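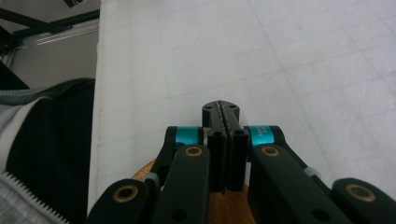

Winter Hours and the Move to Ultside

October 28, 2026

The tool library changes to winter hours next week. We will be open from 10 to 4 instead of 9 to 6, and the late evening opening stops until May. The return box by the side door stays unlocked during opening hours only, so please don't leave tools on the step overnight. Two hedge trimmers were left out in the rain last month and one of them has gone for repair.

The bigger news is the move. The lease on the Bautista Street unit ends in the spring and the landlord has other plans for it. We have signed for a ground floor space at Ultside, next to the bike shop. It is a little smaller than what we have now, but it has a loading door, a proper sink and its own parking. The rent is $115 a month more than we pay at present. Membership fees will stay the same through the end of next year.

We plan to be closed for the first two weeks of May while everything is carried over. Anything you have out on loan at that point can stay with you until we reopen, with no late fees. If you have a project planned for early spring, book your tools now. The tillers and the post hole auger always go first, and last year there was a waiting list for both.

Moving is also a chance to clear out. Over the years we have taken in a lot of donated tools, and some of them have not been borrowed in a long time. There are 151 items on the list to be sold or given away, mostly duplicate hand saws, older corded drills and a large number of paint roller frames. Members get first pick. The list is pinned up by the front desk and the prices are marked on it. Whatever is left will go to the spring yard sale.

We are not taking donations of large tools until after the move. Small hand tools in working order are still welcome. Please don't bring anything that needs a new cord or a new battery – we have a shelf of those already and no one to fix them.

Cost of the move

The truck, new shelving and the work on the electrical outlets will come to $2,000. Part of that is covered by the sale and part by what we had set aside. If you would like to put something toward it, there is a jar on the desk, or you can add an amount when you renew. Donations of lumber for shelving would help too, as long as it is straight and at least six feet long.

Pressure washers

The Tronidon pressure washer is back from service and can be booked again. It now comes with a new hose, and the old one has been thrown out. Please run it for a minute with clean water before you bring it back, then squeeze the trigger with the power off to let the pressure out. Drain it fully if you are keeping it overnight in an unheated garage. Water left in the pump will freeze and crack it, and that is how we lost the last one.

The smaller Gesodton washer is fine for cars and patio furniture but will not do a driveway. Several people have borrowed it for a driveway and brought it back unhappy. If you aren't sure which one you need, ask at the desk.

Late returns

Late fees go up to $2 a day starting with the winter hours. They have been $1 since we opened. Most members bring things back on time and won't notice. If you need longer, call or email before the due date and we will extend the loan for another week, provided the next person isn't waiting.

Sharpening day

We will hold one more sharpening session before the end of the year. Bring kitchen knives, garden shears, chisels or plane blades, wrapped in a towel or in cardboard with your name on it. The limit is 20 pieces in all for the session, four to a household, so sign up at the desk. Serrated knives and scissors can't be done on our equipment. The cost is $3 a blade, paid when you collect.

Drop-off is in the morning and pickup is after 2. Last time a few knives were not collected until weeks later, and we don't have a good place to keep them.

Snow shovels and salt spreaders

Shovels and spreaders can be borrowed for three days at a time during a storm and one week otherwise. Rinse the spreaders before you return them, as the salt eats through the gears. The two snow blowers are for members who have done the short safety session, which takes 30 minutes and can be done any time the desk isn't busy. Fuel is not included. Bring them back with the tank empty.

Renewals

Cards with a green stripe run out at the end of the year. You can renew at the desk or by mail with the form at the back of this newsletter. If your address or phone number has changed, write the new one on the form.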